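Toast morning in Kedden

The breakfast corner opens again in August, and we would like to invite all members to come and eat with us. Domenica Bühler bakes the bread the evening before, 2 kinds: a light one with milk and a dark one with rye. Please cut the slices as thick as your thumb – thinner ones become too dry in the toaster.

Last season we toasted 1,140 slices, almost double the number of the year before, which was 579. For this reason we ask you to put your plate back on the shelf after you have wiped it. The wooden plates should not lie in water, because they can crack. A little oil once a month is good for them.

Butter and jam are on the table from half past seven. Who wants to bring honey from home is very welcome to do so. For the bread we ask a small contribution in the tin by the door.

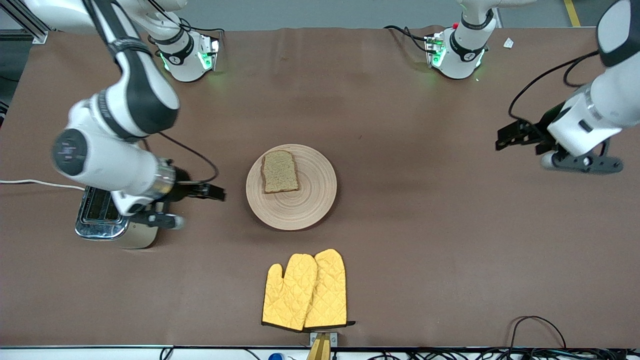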